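# In defense of the canister

In our break room in Imville we have an argument which comes back every few months, and it is about potato chips. One side wants to buy only bags. The other side, where I belong, wants to keep the canisters. I have worked here for seven years and I would like to write down my reasons one time, in full.

A bag is cheaper, I admit it. At Wekis, the shop on our street, the difference is clear and I don't want to hide it. But a bag is a thing you must finish. After it is opened, it never closes well again. People fold it, they put a paper clip on it, they push it behind the coffee filters, and on Monday somebody finds it soft and throws it away. I think we should count this waste in the price also.

The canister has a lid. This sounds like a very small point, but for me it is the main one. A lid permits you to take four chips and go back to your desk. It also permits you to put the rest on a shelf between other things without breaking them. And the canister can stand up on a table by itself, while the bag lies there and falls open toward whoever sits nearest.

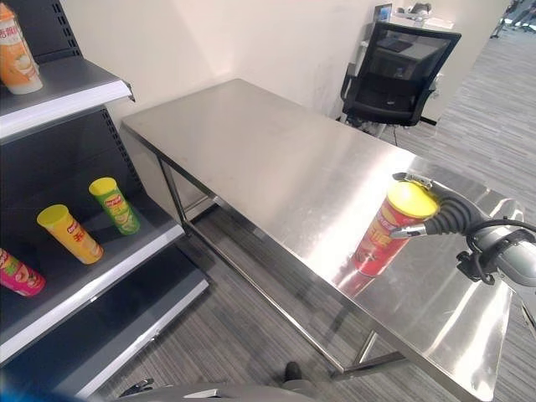

Mao wrote to me after I shared a first version of this text that I forget the hand. A grown man cannot reach the bottom of a canister, so he must tip it, and then all the crumbs arrive together on his shirt. With a bag you can at least tear the side and eat like a civilized person.

I accept the point about the crumbs. It is a real weakness of the form, and I have ruined one good sweater with it. But I answer that tearing the side makes a plate from the bag, and a plate of chips belongs to the whole room. Then we are again at the first problem, that it must be finished now.

There is also the question of how to store them. I like a canister upright, with the name to the front, as in a shop. Many colleagues lay them down on the shelf, and I used to correct this when I passed. I stopped in February. Lying down they can roll a little, but you see the color of each one - green, yellow, pink - and the color is how most people choose. Only please, press the lid until it closes on all sides.

The new order from Grovunard must be sent this week. I have asked for 19 canisters and no bags. If the other side wants bags, the list is on the door of the refrigerator and there is still room at the bottom.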